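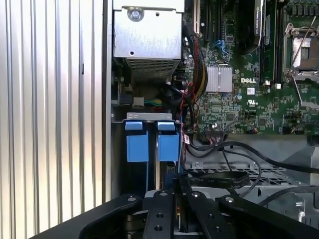 Cable Routing Is Part of the Repair

Office desktops are usually retired for the wrong reason. The purchase record says the machine is old, the lease has run out, and the whole unit goes on a pallet. My view is that the decision should be made with the side panel off, and that the first thing to judge is the wiring.

I maintain desktops for a mid-sized records office. The inventory stands at 817 units, most of them towers from large makers. Last April we opened 359 of them for inspection before a planned replacement. The inspection sheet came from Sandamali Patwary, who ran the bench before me, and it had 14 lines. Only one concerned cables. I would now give them four.

A factory build leaves the assembly line with its harness in a known position. The power leads follow the edge of the board, the drive leads are folded into whatever space remains, and the small front-panel leads are tied down. Each later visit to the case disturbs this arrangement slightly. A technician adds a drive, pulls a bundle forward to reach a header, and closes the panel over it. The computer starts, so the ticket is closed. Two or three visits later there is a lead resting on a heatsink or pressed against a fan guard, and the next person has to move it before doing any work at all.

Sleeved bundles help, and I disagree with those who regard braided sleeving as decoration. A sleeved bundle moves as one object. It can be lifted clear of the board and put back in the same path. Loose leads separate, and one of them will catch on a memory latch. The cost is stiffness: a sleeved bundle forced into a tight bend pushes back on its connector, and it should be given a wider curve.

Color is the other cheap aid. Blue drive carriers and blue data ports tell a new technician where to put a hand before any manual is opened. We used to buy Kornden replacement leads in plain black, and identification took longer than fitting. Serkholm supplies the same lengths in several colors at a slightly higher price. I consider the difference well spent.

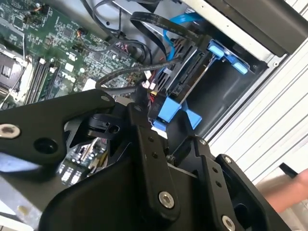
What should be on the sheet

First, every connector is checked for seating by hand, including the small front-panel ones. Second, no lead may touch a heatsink or cross a fan opening. Third, any bundle that crosses the memory slots is rerouted before the modules are tested. Fourth, tags on leads are kept, even when their meaning is unclear, until somebody has looked them up.

Dilruba Khondokar, who approves our hardware budget, objects that this adds labor to machines of low resale value. The objection is fair for a unit with a failed board. It is weak for the rest. A working tower with orderly wiring can be given more memory and a new drive in one short session, and it can be opened again later without undoing somebody else's shortcuts.

I have asked for the four lines to be added before the next group is opened. The existing line, "cables OK," should be removed at the same time.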